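Notes on the Ollard two-arm bench kit, kept with the recordings we made while trying it out. Written by Nazma Bandara, corrections by Justinas Kalniņš.

# ollard-bench-trial

Tabletop recordings from the Ollard kit: arms, grippers, wrist cameras and the Plorklow recorder software.

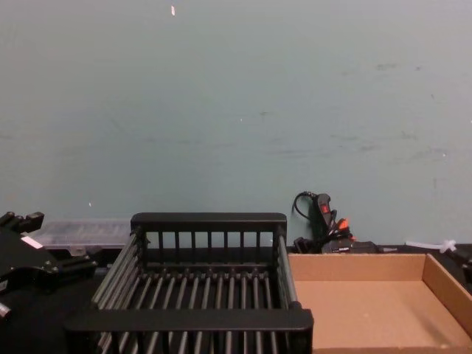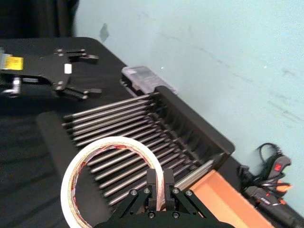

## Contents

- 1,570 episodes, one folder each
- `wrist/` — video from the gripper cameras
- `chest/` — video from the operator's camera
- `joints.csv` — arm positions and gripper opening
- `notes.txt` — operator remarks, often blank

Episodes run up to 60 seconds. Anything longer was split by the recorder and has `_b` on the folder name.

## Kit review

Setup took us 2 days, nearly all of it on calibration. The manual skips the step where you zero the grippers, so do that before you mount the cameras. Grip force is fine for light items. Nedari support answered both tickets.

## Known problems

- 8 episodes have no joint data
- Wrist video can lag behind the joint log after a restart
- Clocks drift — use the `sync` column, not file times

Ask Shafiq Patwary for access.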